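Week 4 - gripper comparison, lab notes
Notes by Rezaul Ekanayake, corrections to Signe Kárason please

Reading first: chapter 3 of the lab manual, the bit on contact force. Skip the derivation, not on the test.

What we are comparing: two sets of fingers on the same arm. Set A = Skurport, stiff, angular. Set B = Bultbridge, soft pads. Same controller (Peltaston) for both. Do not change the speed setting between sets or your numbers are useless.

Why eggs. Smooth, curved, crack if you squeeze. Also no two the same size, so a fixed closing width will not do. You need to close until contact, then hold. Most groups get this wrong the first time - they set the width from one egg and then reuse it.

Task is bowl to carton. Go down into the bowl, close, lift, move across, lower into a free cup, open. The steel bowl is the hard part. Sloped sides push your fingers around before they ever touch the egg.
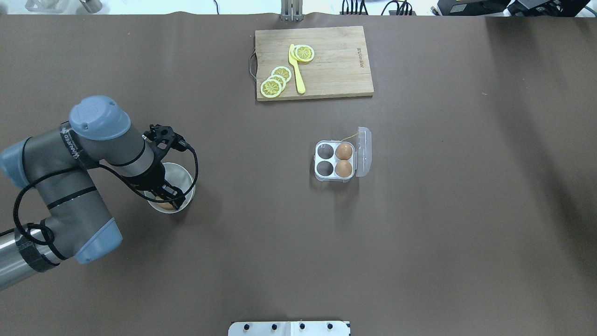
Approach angle matters more than force here. Straight down and one finger hits the rim. Tilt the wrist a bit, come in toward the middle of the bowl, then close. Watch the cable when you rotate the wrist - leave slack in the loop, but not so much it can catch on somthing.

Settings to start from:
Force limit: 3 N
Encoder count at fully open: 485
Attempts per finger set: 4, same start pose each time

Write down for each attempt: contact yes/no, lift yes/no, placed yes/no, any slip. A slip you recover from still counts as a slip. Cracked egg = stop, wipe the fingers, note it, new egg.

Camera: overhead view only for now. Once the gripper is in the bowl it hides part of the egg, so save your position estimate BEFORE you go down. Second camera comes in April.

Lemon slices are next lab, flat objects, differnt problem. Leave the board where it is.

Hand in: one table per finger set, half a page on which you would pick and why. Signe collects at 4 pm.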